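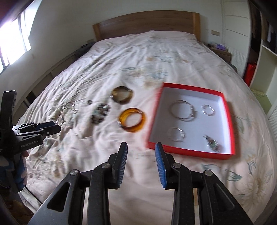
Jewelry spread out on the duvet, with the leaves and beige flowers behind it.

Sorting Through the Small Things

Dear friends and neighbors,

My aunt used to say that you could tell how long a person had lived in a house by how many drawers they were afraid to open. I have lived in mine for 34 years, so you can imagine. I had every intention of writing to you this month about the tomato sale, and I will get to the tomato sale, but first I want to talk about jewelry boxes, and tins, and those little padded envelopes that have one earring in them and nothing written on the outside.

The reason it's on my mind is that the Tindullow Exchange is holding its Trinket Day on Saturday, July 27, 2024, in the long room behind the library, and I have been asked by a good many of you what counts as a trinket. The answer is nearly anything you can wear that you don't wear. Beads, brooches, clip-ons, bangles, watch straps with no watch, chains with no clasp, the pin you got for perfect attendance. Bring what you like, take home what you like, and if you only want to sit and have coffee and look at other people's things then you are every bit as welcome (that's how I spent most of last year's, if I'm truthful).

Now, a few words about sorting, which I have been doing in fits and starts ever since April. I began the way I suppose most people do, by dumping a box out and then feeling so tired at the sight of it that I put everything back in. I did that more than once! What finally got me going was an old friend from my Wukbridge days who came to stay for a weekend. She told me to stop trying to decide what to keep and just put like with like. Chains with chains. Rings with rings. Anything I could name the giver of went in a saucer of its own, and we didn't talk about that saucer until the next morning, when we'd both had a good breakfast.

It is a slow way to go about it and I recommend it heartily. You find yourself telling stories, of course. There was a green glass necklace I would have sworn was my mother's, and when I turned the clasp over I remembered quite clearly that I had bought it myself at the Pandholm market the summer I had the broken wrist, and had worn it exactly once, to a wedding where it rained. So that one is coming to Trinket Day and I hope one of you will give it a drier life.

For tangled chains, I was taught to lay them flat, put a drop of baby oil on the worst of the knot, and work it open with two sewing pins, one in each hand. Don't pull. If you feel your temper going, walk away and water something. Wipe the chain afterward with a soft cloth and a tiny bit of dish soap, and let it dry all the way before you put it in anything closed. I keep mine now with the clasp end poking out of a drinking straw, which my grandson thinks is the funniest thing he has ever seen, but I haven't had a knot since.

Please don't use the baby oil on pearls, or anything strung on thread. Pearls only want a barely damp cloth. And if you have a ring with a stone that wiggles when you tap it, put it in an envelope and write "loose stone" on the front, and keep it somewhere you'll see it. I lost a little garnet down the bathroom sink through not doing that, and I still look at the drain in a certain way.

Thabiso Van Wyk will be at the table by the window from ten o'clock with his loupe and his good lamp. Many of you know Thabiso from the repair counter at Ngcobo, where he put new batteries in half the watches in this town. He'll look at up to 3 pieces per person and tell you what they're made of, as best he can. He has asked me to say that he isn't giving prices, so please don't press him. Last year a gentleman pressed him for a quarter of an hour over a tie pin and the line went clear out to the bicycle rack.

The doors open at half past nine and we'll finish up at two. There's no charge to come in. We will have a jar out for the library roof, which as you know has been going on for longer than any of us would like. I'm very happy to tell you that the spring raffle and the plant swap together brought in $1,815, and the roofer has agreed to begin on the north side before the weather turns. Thank you, thank you, to everyone who bought a ticket, and to whoever it was that bought ten and wouldn't give a name.

We could still use small boxes with lids, and hand mirrors, the kind that stand up on their own if you have one. We had only the one mirror last time and it got passed around like a collection plate. If you can spare something, leave it at the library desk with a note saying Trinket Day, and put your name on the bottom with tape if you want it back.

As for the tomato sale - I haven't forgotten - it will be the following weekend, out front as usual, weather permitting. We had 100 seedlings in the spring and a fair number of them seem to have forgiven us for the late frost. The yellow ones are doing better than the red, and the plum ones are sulking. Bring your own bag, and please don't squeeze them.

One last item. Somebody left a blue cardigan on the back of a chair at the book group, with a grocery list in the pocket that includes capers and lamp oil. It's hanging on the hook inside the office door. Come and get it whenever you're passing, and do tell me what you were cooking.

With love until next month,
Your newsletter editor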